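November, half past 3 in the afternoon

Rain since breakfast, so I have been virtuous indoors. The plan was to sort the bedroom before we go to Binthorpe, and the plan was given 30 minutes, which tells you how well I know myself after all these years.

Started with the bag from the last trip, which I had never properly emptied. Out came the evidence of a person who packs as if Binthorpe had no shops. Then I did the drawers of the nightstand and found the instructions for a kettle we left behind in the Dutenau flat. Read them all the way through. Kept them.

The massage chair is still working as a wardrobe. I bought it for my back and it has had my back in it twice, I think, and my laundry every night. I lifted the pile off, looked at the blue cloth underneath, felt tired, and put the pile back. The dolls on the dresser watched all this — they have seen worse.

By 3 I had got as far as making a heap on the flowered bedspread, of things to go in the small bag. A box, tubes, packets. I count this as packing, though strictly speaking it is moving things from one flat surface to another.

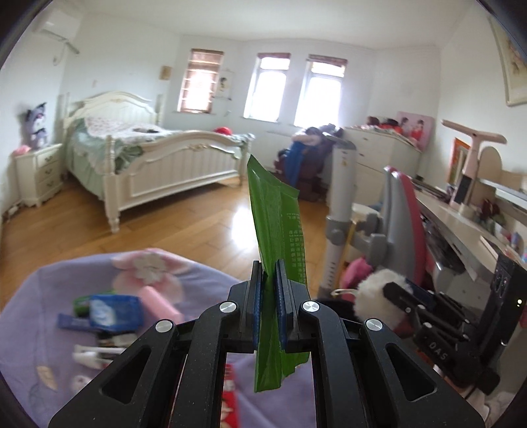
The heap, and the green packet. Chair in the background, still fully dressed.

Stopped for tea. The floor looks very nice with the light on it, so I have decided the floor is done. Drawers tomorrow, or the bag, or possibly the chair.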